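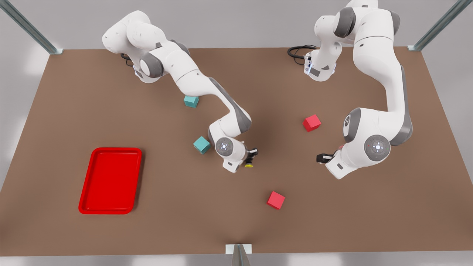
Figure 1. Two-arm cube task in the simulator, tray still empty.

Unit 7: Collecting Demonstrations in Simulation

Course handout, Teldale Robot Learning. Prepared by Mio Ichikawa and Noboru Koyama.

Search this site Go

A policy trained by imitation can only copy what is in its data. Most of the trouble students had in the August lab came from the recordings, so this unit stays on the recording side. Training starts in Unit 8.

The task

Two arms share one table. Four cubes, two teal and two red, have to end up in the red tray. Either arm may pick up any cube. The tray is at one side, well away from the cubes, so the far arm either makes a long reach or sets a cube down where the other arm can take it. Decide which of these you will use before you record. If half your episodes do one and half do the other, the policy may average the two and do neither.

What goes in an episode

Each episode holds the camera images, the joint positions of both arms, the two gripper openings and the commands you sent. Store commands and measured positions separately. They differ whenever an arm lags or touches something, and you will train on the commands.

Start every episode from a new random layout. The Lotmont reset script moves and turns the cubes but leaves the tray alone. Some cubes will land square to the table and others at an angle. Keep both kinds. A set with only square cubes teaches the gripper a single approach angle.

Recording

Move at a steady pace. Long pauses are a problem: the policy sees many frames where the right action is to do nothing, and it learns to stop there. If you need to think, stop and start over.

Small mistakes are fine if you correct them. A missed grasp followed by a clean second try is useful — it shows the policy how to get back on track. Discard the episode if a cube leaves the table or the arms collide.

Watch the space between the arms. When both grippers are low and close together, one should wait while the other lifts clear. Do this the same way each time.

How much to collect

Each pair records 40 good episodes. These are pooled with the Tsuchiya set, which has more than 2000, recorded by earlier classes on the same table. Label failed episodes and keep them in their own folder. We will use them in Unit 8 to train a success detector.

Before you hand in

Replay seven of your episodes from the stored commands alone. If a replay drifts from the original, check the time stamps first, then the random seed. Upload to the Gratusel drive by 26th May, with a short note on who drove and which handoff rule you used.

Share 8 Comments 0

© Teldale Robot Learning | Contact | Back to top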